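Folding the Slippery Stuff: An Afternoon With Bimla Katiyar

Bimla Katiyar has been folding fabric for a living for 22 years, and she still gets excited when somebody hands her something thin and shiny. "Cotton does what you tell it," she says, already reaching for the pile. "Satin has opinions. I love it!"

She runs the linen room at Clernivmont, a small event hire house that sends out napkins, table runners and chair sashes for weddings and big family dinners. In a busy week 200 pieces come back from the laundry, and all of them have to be folded, stacked and on the shelf before the next van leaves. I went to see her in February, when things are slow enough for a chat and a pot of tea.

Her first rule is a bare, pale table. She likes white best – you see lint, pulled threads and marks right away – and she wants it smooth, so the cloth can be turned without catching. 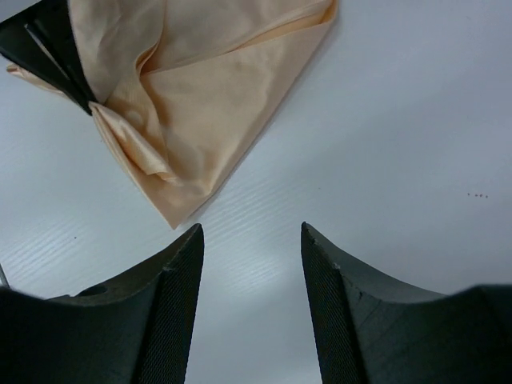 Start With a Corner

Most beginners grab the middle of the heap and shake. Bimla winces when I do exactly that. "No, no, put it down. Let it lie there a second and look at it. Where is a corner? Just one!"

Once she has a corner she slides two fingers along the hem to the next one, and the whole crumpled bundle opens up as she goes. It takes her 6 seconds. It takes me a good deal longer, and she cheers when I get there.

Her colleague Huiling Ye learned the same way. "I used to iron everything first," Huiling says, laughing. "Bimla showed me that if you find the edges and smooth outward with a flat hand, half of it doesn't need the iron at all." 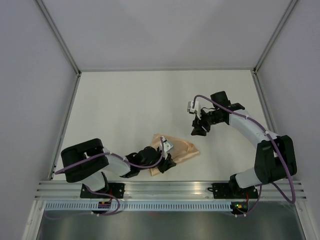

Color is the other thing Bimla can talk about all day. White and black go out on almost every order, and she finds them a bit dull, but the soft neutrals make her happy. A beige with a little sheen, lying crumpled on a white table, shows its creases as shadows, so you can read where the folds run before you touch it. Dark navy hides all that, and she folds navy next to the window.

For sashes she goes in half lengthwise, smooths from the center out, then in half again, and only then starts folding toward herself. "Loose!" she says. "If you press hard, you've made a crease for the bride to look at."

I went home and refolded my entire scarf drawer. Two of them have slid off the shelf so far, and Bimla tells me to put the heavy ones at the bottom.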